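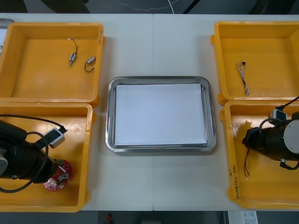 Yatziri Cisneros wrote to ask whether the Murkel sorting kit can handle parts with the wires still attached, and whether the arms will drag a cable out of the bin along with the part. The answer to the first is yes. The second depends on how you set it up.

By Faizal Lubis
August

Our layout is four yellow bins, two on each side, and a steel tray in the middle. Murkel sells the software and the grippers. You supply the arms, the table and the bins.

1. Line the tray with white paper. Bare steel reflects, and the part finder doesn't like it.

2. Mark your bins by hand on the inside wall, then enter the same names in the Stations menu.

3. Teach one pick height per bin. Start 15 mm above the floor and step down 3 mm at a time. Small motors and circuit boards need different heights, so don't copy one over the other.

4. Set closing force to 40 percent for boards. Wire bundles can take more.

5. Lay the parts in the tray with some space between them.
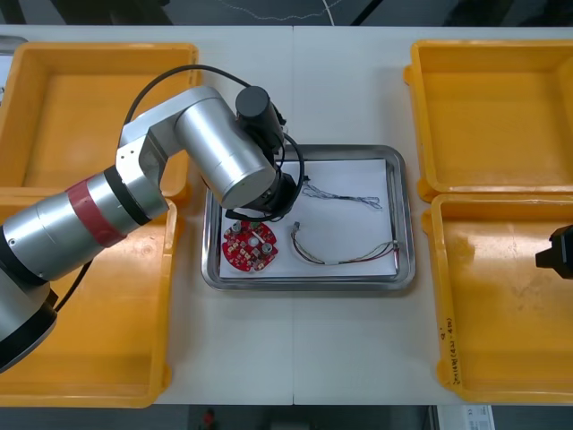 Keep connectors away from the rim if you can, as the fingers need room to open on both sides. For a long harness, set the pick point near the connector - the loose end will trail, so raise the travel height before the arm crosses a bin wall.

6. Run one arm at a time at half speed. Turn on the second arm only after you have a clean cycle with the first. If both stop with error 3394, their work zones overlap. Shrink one zone and restart.

The kit does what the box says. The manual is thin on wires, and the Stations menu is slow to save - wait for the beep.

14 shares | 3 comments

Muriithi: Does the force setting carry over after an update?

Faizal Lubis: No, write it down first.

Lusis: Step 6 fixed mine. I had the zones touching at the tray.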